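Product Review: Hesier Interior Door Closer, Surface-Mounted
Facilities Office, Hanrahan Adult Learning Center
Posted 29 December 2024

The Center has used the Hesier surface-mounted closer on its interior doors since September. The purchase followed complaints from evening classes about doors that slammed during tests and, on the upper floor, doors that would not latch at all. This review covers fitting, adjustment, daily use and noise. It does not cover fire-rated openings, for which the Center uses a different product and a licensed installer.

The closer arrives in a plain carton with the arm, the body, a cover, a paper template and two bags of screws. One bag is for wood and the other for metal. The template is printed on both sides, for left-hand and right-hand doors, and the two sides are easy to confuse. Our staff drilled one door from the wrong side and had to fill the holes. Larger lettering would help.

Fitting took less time than we had allowed. The body is heavy for its size and should be held by a second person while the first screws go in. The arm is supplied in two parts, joined by a single bolt, and the printed guide explains the correct angle well. 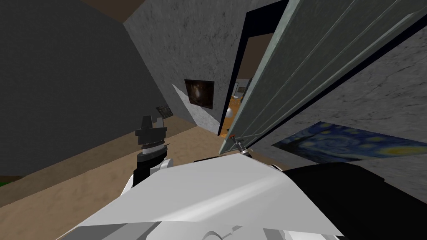 Adjustment is made by two valves at the end of the body. The first controls the main swing and the second controls the last few inches before the latch. Both respond to very small turns of the screwdriver, and the guide recommends a quarter turn at a time. We found even this too much on lighter doors. The best results came from setting the latch valve first, leaving the door alone for a day, and then returning to the swing. The guide gives the opposite order.

Closing force is set separately. At the factory setting, several older students found the doors hard to push. The force was reduced on all classroom doors and the complaints stopped. On the door to the upper corridor, where there is a steady draft, the lower setting was not enough to close the latch, and a middle setting was chosen after three attempts.

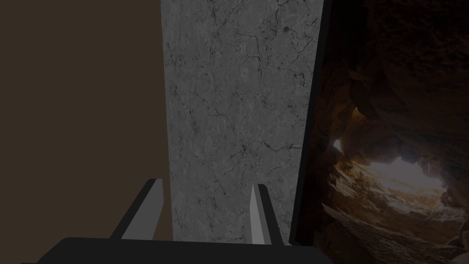
Joon-young Woo wrote in reply to an earlier draft of this review that the draft should be dealt with before the closer is blamed or praised. In the same note Woo added, "A worn strip at the foot of the door will undo any setting you choose, and you will be back on the ladder by spring." The strip on the corridor door has been placed on the repair list, and our comments on that door should be read with this in mind.

Noise was the main reason for the purchase. With the latch valve properly set, the Hesier closes with a soft click that cannot be heard from the back row of a classroom. The closer it replaced, an older Patell model, had a loud final stroke that no amount of adjustment would cure. In fairness to Patell, those units had been in service for many years and their guides had been lost.
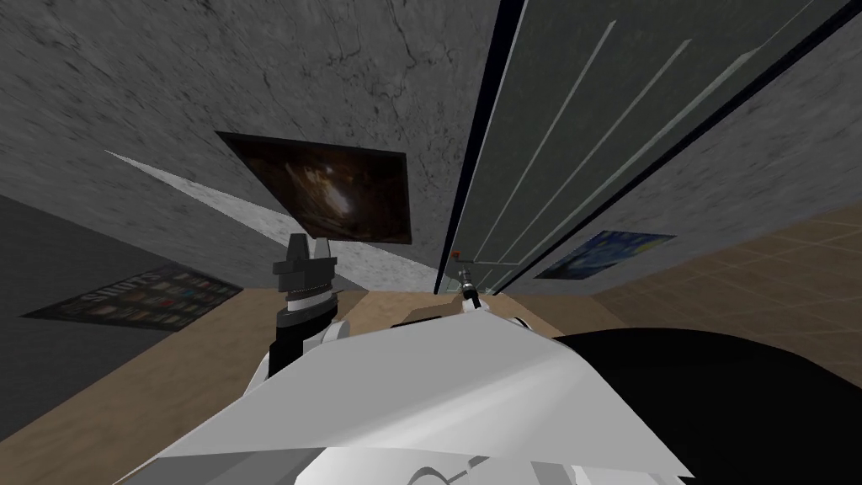
The cover is the weakest part of the product. It snaps over the body without screws and comes away if it is bumped by a ladder or a tall cart. Two covers have already been replaced. The finish marks easily, although a damp cloth removes most of it. Buyers who want a tougher cover may wish to look at the Skarkitz closer, which we tried on one office door. It is quieter still, but the body is bulky and the price is almost double.

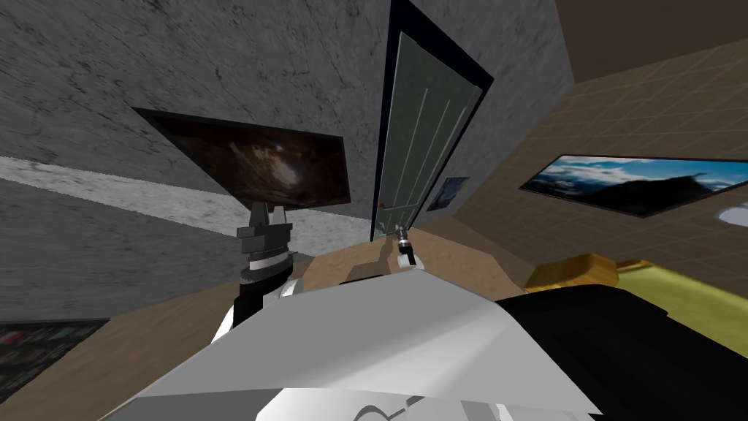 No oil leaks have been found on any unit to date. The warranty runs for seven years and requires the original receipt, together with the number stamped on the back plate. This number cannot be read once the closer is mounted, so it should be copied down before fitting.

Rating: recommended for classrooms and offices. Not recommended for outside doors or for corridors with heavy cart traffic. The settings on all doors will be checked again at the end of the spring term.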